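From: Bence Kelemen
To: Jekbridge parish list
Date: 25 April 2021
Subject: Re: Joint evening prayer in September

Dear brothers and sisters,

I answer to the message of Gizella Virág, which I quote here for those who joined the list after it was sent.

> Dear all,
> the council of the three congregations in Veres would like to hold one
> evening prayer together in September, in the old church on the hill.
> The last time we did it, 40 people came, and many of them asked when
> we will do it again. We need to know three things before summer:
> who will lead, in which languages we will pray, and if the choir from
> Jekbridge can come. The bus costs 4,000 crowns for the whole day.
> Please write your opinion to the list, not only to me.
> With love,
> Gizella

First, about the leading. I spoke by telephone with Pastor Tamás Sárközi and he is willing, but he asks that the sermon be short and that the prayers of intercession be divided between the congregations. Each one would prepare its own part. I think this is right. Last time we heard one voice from the beginning to the end, and the people from the other two churches were more like guests.

Second, the languages. My proposal is that the Bible reading is made in Hungarian and in English, one after the other, and that the Lord's Prayer is said by everyone at the same time in his own language. I was at such a service when I was a student and I still remember the sound of it. The songs are more difficult. Kristóf Bozsik has a list of hymns which exist in both languages with the same melody, but in some of them the number of verses is different, so somebody must compare them before the sheets are printed.

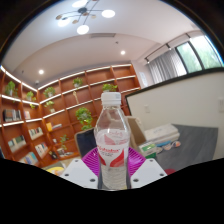 Gergely Kun wrote to me that the prayer should not have a sermon at all, only psalms, silence and singing, because a sermon always belongs to one church and a psalm belongs to all of them. I did not agree when I read it the first time. Now I am less sure. Maybe we can ask Pastor Sárközi if he would say a few words before the silence, without going up to the pulpit.

Third, the choir. We are 2 tenors at the moment, and one of them is me, so please do not expect very much. The sopranos are well. We can learn two new pieces until September if we receive the notes before the end of the school year. I would prefer that we sit among the people and not in the gallery, so that the others can hear us and sing with us.

About the bus: I believe our congregation can pay half. The other half I would not collect at the door. Those who come to pray should not meet a basket at the entrance. If the Veres congregation can not pay its part, please tell me privately and we will look for a solution.

One more question, to which I do not know the answer. Are the members of the Wuvard fellowship invited also? They have no building since two years and meet in homes. I think they would come gladly if somebody asks them in person, but a letter they may understand as politeness only. I can visit them after Pentecost if the council agrees.

Please write also if you can not read the old hymn book well. I can type the texts in large letters.

Peace be with you,
Bence Kelemen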